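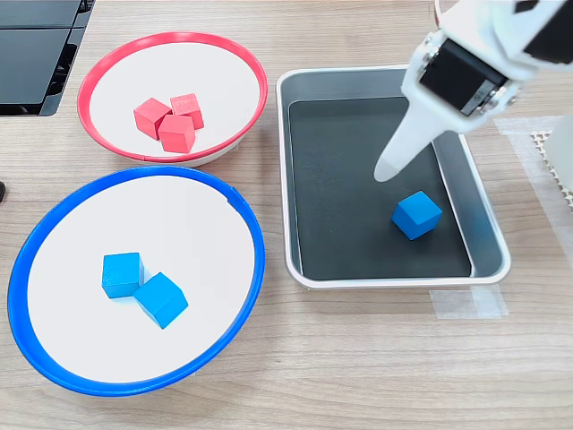

Sorting test: red cubes to the red rim, blue to the blue rim, one blue cube on the tray.

Testing whether an arm can tidy up at home

Putting things away by color is the easiest chore we could write down, and it's a fair first check before buying an arm for kitchen or packing work. Edgardo Aquino and I run it as follows.

1. Put the cubes on the tray. Leave space for an open finger on each side of every cube.
2. Set the two rimmed containers within reach. Tape marks on the table help you put things back between runs.
3. Start the run and keep your hands out until the arm stops.
4. Log each pick as placed, dropped or missed. A nudge from you counts as missed.

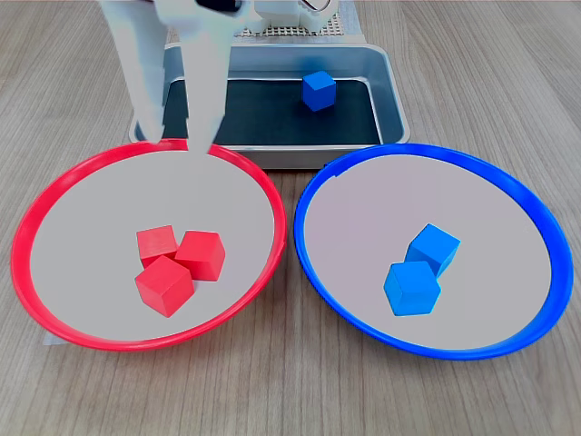

Repeat for 80 runs. Move the tray a little every 13 runs, or you are only testing one layout.

At the Boderport shop our arm passed 80 runs with cubes and then failed on spoons in the first hour. Cubes don't bend, nest or slide under each other. Treat a pass as permission to try the next object. For dishes and laundry, my answer is still no.

Ardalan Rahimi, 9 Oct 2020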